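Drevetari Bedside and Bin Set
Residential and Guest Accommodation Range
Supplied by Partanen Contract Furnishings, Solbridge

Overview

The Drevetari Bedside and Bin Set comprises one bedside table with a single drawer and an open lower shelf, and one small rectangular waste bin sized to stand in front of or beside it. The set is intended for student residences, staff quarters, serviced apartments and short-stay accommodation in which furniture must withstand frequent changes of occupant. Both articles are also available separately under the ordering arrangements set out further down this page.

The set replaces the earlier Stitmont bedside unit, which has been withdrawn from sale. Drawer runners for the Stitmont unit will continue to be stocked for existing customers until May.

Bedside Table

The table has a light orange wood-grain top and side panels in a matching colour. The drawer front is finished in white. The open shelf below the drawer will accommodate books, a folded dressing gown or a small overnight bag, and remains accessible when the drawer is closed.

The drawer runs on metal slides and is fitted with stops to prevent it from being pulled out in ordinary use. It may be removed for cleaning by lifting the front edge while the drawer is fully extended. No lock is supplied as standard. Institutions requiring lockable storage should request the keyed drawer at the time of ordering, as it cannot be fitted afterwards.

Tables are delivered assembled. Felt pads are supplied in a packet inside the drawer and should be applied before the table is placed on timber, vinyl or tile. They are not required on carpet.

Waste Bin

The bin is white, rectangular and open at the top. It is supplied without a lid. Any soft liner of the small kitchen size may be used, and the liner should be folded outward over the rim so that it does not slip down as the bin fills. Residents are asked to tie off and remove full liners before handing over a room, and to fit a new one. 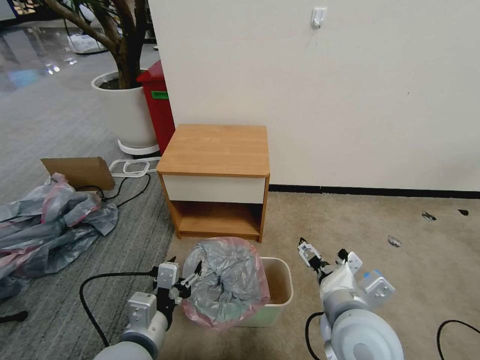 Wanda Walczak has asked whether the bin could be offered in a taller version, noting that residents in her building tend to use liners well beyond the height of the rim and that cleaning staff spend a good deal of time folding the excess back. Partanen has advised that a taller bin is under consideration for the next revision of the range. In the interim, a narrower liner is available in rolls of 18 and may be added to any order.

Placement

The table is designed to stand with its back against a wall. Where a skirting board projects into the room, a small gap behind the top is to be expected and does not indicate a fault. In rooms where two floor coverings meet, all four corners of the table should rest at the same level. If the join is raised, the table should be moved to one side of it or levelled with the shims provided on request.

The bin should be kept clear of the drawer so that the drawer may be opened to its full extent. It should not be stored on the lower shelf when it contains refuse.

Neither article should be placed directly against a heater. Prolonged exposure to strong sunlight may alter the colour of the wood-grain surfaces over time.

Care and Cleaning

Surfaces should be wiped with a soft cloth and a mild detergent solution, then dried. Abrasive pads, bleach and solvent-based polishes must not be used on either the top or the drawer front. Spills should be attended to promptly, particularly along the front edge of the top.

The bin may be washed by hand in warm water. It is not suitable for commercial dishwashers. Adhesive labels and room numbers should be fixed to the underside, where residue will not be visible if they are later removed.

Ordering

Table, keyless: catalogue number 1864
Table and bin, as a set: catalogue number 2000
Minimum order: 3 sets

Orders below the minimum quantity may be placed through the Solbridge showroom, subject to the stock then on hand. The keyed drawer is a made-to-order option and is quoted separately. Bins ordered alone do not carry a catalogue number and should be requested in writing.

Delivery is made to a ground-floor entrance or loading dock. Carriage to upper floors, placement in rooms and removal of packaging can be arranged at additional cost, and must be requested when the order is lodged. Cardboard and plastic wrapping should be separated before collection so that the cardboard can be recycled.

Warranty and Enquiries

The table is warranted against defects in materials and workmanship under normal institutional use. The warranty does not extend to damage arising from overloading of the drawer, unauthorised repairs or the use of unsuitable cleaning products. Claims should state the catalogue number and describe the defect.

Enquiries concerning quantities, colour matching or replacement parts should be directed to Uwe Strobel, Contract Sales, at the Solbridge office. The showroom is closed on Sunday.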